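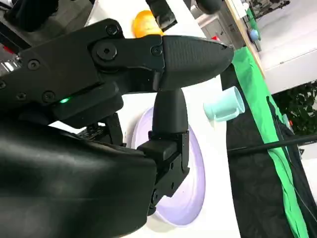
*Figure 2.1 Hex-socket screws in a flat black bracket. The large screw marks a pivot.*

# Chapter 2: Screws and Threaded Joints

Chapter 1 dealt with joints that are meant to stay closed: welds, rivets and glued seams. To open one of these you usually have to destroy something. This chapter covers joints that can be taken apart and put back together with hand tools, and most of it is about the screw.

A modern factory uses a great many screws. When the Grolmont bottling plant rebuilt its oldest filling line, the maintenance crew under Umut Karabulut laid out every threaded fastener on the shop floor before putting any of it back. The line had 1025 of them. They came in some 40 combinations of diameter, length and head, and many of those differences served no purpose. A screw had been lost at some point, and the nearest thing in the drawer had taken its place. We return to the Grolmont line in Section 2.6, where the crew's parts list is used to plan a smaller stock.

## What a screw does

A screw thread is a ramp wrapped around a cylinder. Turning the screw moves it along the ramp, so a turning effort at the head becomes a pull along the length. Because the ramp is shallow, a modest effort on the wrench produces a large pull. The same shallow slope, together with friction, keeps the screw from backing out when you let go.

When a screw is tightened against the parts it holds, it stretches by a very small amount. The stretched screw acts like a stiff spring and squeezes the parts together. This squeeze is called the **clamping force**, and in most joints it does the real work. Two plates held tightly enough will resist sliding through friction between their faces, and the body of the screw carries little of the sideways load. If the screw loosens, the friction drops, the plates begin to shift, and the screw is loaded in a way it was never chosen for.

Some screws have a different job. A screw at a pivot has to hold a part in place while still letting it turn. Tightening an ordinary screw hard against a moving part would lock it. A common answer is the shoulder screw, which has a smooth, unthreaded section between the head and the thread. The shoulder seats against the fixed part, and the moving part turns on the smooth section.

## Heads and drives

The **head** spreads the load over the surface beneath it. The **drive** is the shape that accepts the tool. These are separate choices, although catalogs often list them together.

| Drive | Tool | Usual reason for choosing it |
|---|---|---|
| Slotted | Flat screwdriver | Simple, easy to clean out |
| Cross recess | Matching screwdriver | Quick to start, centers the tool |
| External hex | Wrench or socket | High torque where there is room |
| Hex socket | Hex key | Good torque in a small space |

A hex socket is cut into the head, so the tool needs no room around the outside. That allows a screw to sit close to a wall or down inside a counterbore. The drawback is wear. A socket that has been turned with a slightly undersized key soon becomes rounded, and the key then slips. Dirt packed into the bottom of the socket has a similar effect, because the key cannot go in to its full depth. Clean the socket first.

## Reading a thread size

Metric threads are named by the letter M and the outside diameter in millimeters, followed by the pitch if it is not the standard coarse one. The **pitch** is the distance from one thread crest to the next. An M6 screw with coarse threads has a pitch of one millimeter, so one full turn moves it one millimeter.

Inch threads are named by diameter and by the number of threads per inch. A few metric and inch sizes are close enough to start into each other by hand. They bind after a turn or so — stop at once if a screw that began freely becomes stiff before the head is seated.

## What you will learn

After working through this chapter you should be able to:

- name the main parts of a threaded fastener
- measure diameter and pitch with a caliper and a thread gauge
- choose a head and drive for a given space
- explain how clamping force is lost, and describe 2 ways of preventing it
- tighten a group of screws in the correct order

**Terms to know:** clamping force, counterbore, drive, pitch, shoulder screw, torque

**Before you begin:** Collect a handful of loose screws from home or the shop. Sort them first by drive, then by diameter. Keep them in a labeled bag, as you will measure them in Section 2.2.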